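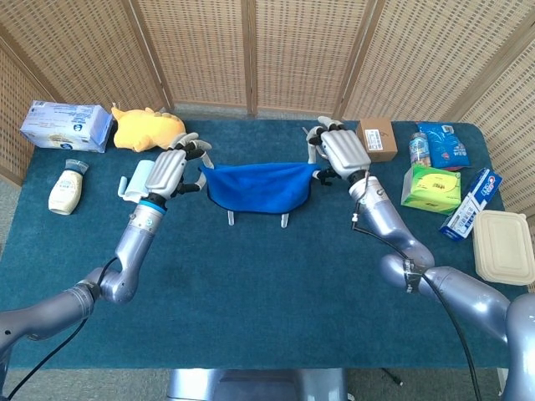

Cloth week on the Tarport rig. We logged 653 episodes by Friday night, of which 40 are out because one hand closed late and the corner slipped. Arsalan Hashmi wants those kept as a separate set - fair enough, they are labeled now.

Both hands pinch an upper corner before the lift. I still vary the starting pose by hand, 18 poses per operator. The clutter along the back of the table stays in. Next is folding, with 2 operators per shift.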